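Goltness Tracking Dogs: Frequently Asked Questions

Updated 2020-10-01

What is a tracking dog?
A dog that follows the trail of a wounded deer, elk or moose on a leash, with a handler behind it. The dog works by nose. It may have blood to go on, but often there is very little after the first hundred steps and it follows the scent of the animal itself.

When should I call?
Call as soon as you think you may have trouble finding the animal. Mark the place where it stood when you shot, mark the last sign you found, and walk out the way you came in. The more boots that go over the trail, the harder the job is for the dog. If it's raining, still call. Light rain is usually fine.

How long should I wait before the dog starts?
It depends on the hit. For a shot to the lungs, a short wait is enough. For a shot to the gut, the handler will probably tell you to leave it eight hours or more. Pushing a gut-shot deer out of its first bed is the most common way people lose one. A leg hit is different again, so describe what you saw as exactly as you can, including any hair or bone.

Is it legal?
Leashed tracking is allowed in our area during open season. The dog has to stay on the leash the whole time. You need your licence and tag on you, and if the trail crosses onto private land the handler will stop at the line until the owner gives permission. Rules differ elsewhere, so check your own regulations if you hunt outside the district.

What area do you cover?
The Goltness block, 1,707 hectares of bush and old pasture, plus the farms along Fovik Road as far as the Khattak bridge. Outside that, ask anyway. Some handlers will travel in October if they have no other calls. The longest drive last season was 27 km each way.

What does it cost?
There's no set fee. Most hunters cover the handler's gas. Please don't offer meat as payment, as handlers can't take it.

Can I carry my rifle on the track?
Usually one person does, and it's the hunter who holds the tag. Keep it unloaded until the handler says otherwise. Everyone stays behind the dog. On a moose track the handler may ask for one more experienced person, and that is up to them.

Which breeds do you use?
Wirehaired dachshunds, Bavarian mountain hounds, Labs, a couple of Drahthaars and a few mixed dogs. Size matters less than people think. A small dog is slower, so the handler can keep up with it and look at the ground as it goes.

Can my own dog learn this?
Probably, if it likes to use its nose and isn't scared of game. Start with a drag of deer liver over short grass, fifty steps long, with a piece of hide at the end. Let the dog find it and make a fuss. Do that twice a week and no more, or it gets bored. Once it's steady, add a turn, then let the trail sit for an hour, then overnight.

Do you use bought blood for training?
We freeze our own in the fall, in small bottles. Once thawed, use it the same day. Don't refreeze it. Bought blood with a preservative in it works for young dogs but some older ones lose interest.

What gear do I need?
A wide collar or a tracking harness, a leash of ten metres that won't soak up water, a headlamp, flagging tape and a compass. Bring a vet kit with tweezers and vet wrap. An orange vest for the dog is a rule on all our tracks, day or night.

What about bears and wolves?
Bears do come to gut piles and downed animals, mostly late in the season. If the dog stops, raises its hackles or comes back to your legs, stop too and talk loudly. If a bear is on the carcass, leave it there and back off the way you came. Report it to the conservation office. We don't use our dogs to move bears.

What if the dog finds nothing?
It happens often. Many animals that get tracked were only lightly hit and are still on their feet. The handler will tell you when they think the trail is finished and you should accept that call.

How do I become a handler?
Come to a practice day, with or without a dog. The test trail is 865 metres with two turns and is left to sit overnight. There's no limit on how many times you can try it. Test forms are at the Fovik hall.

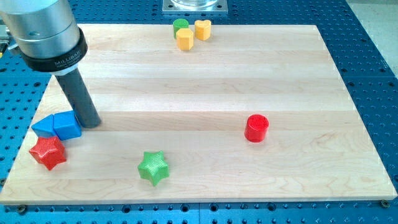 Photo: Astel

Questions not answered on this page can be left in the box at the Fovik hall or sent through the contact form.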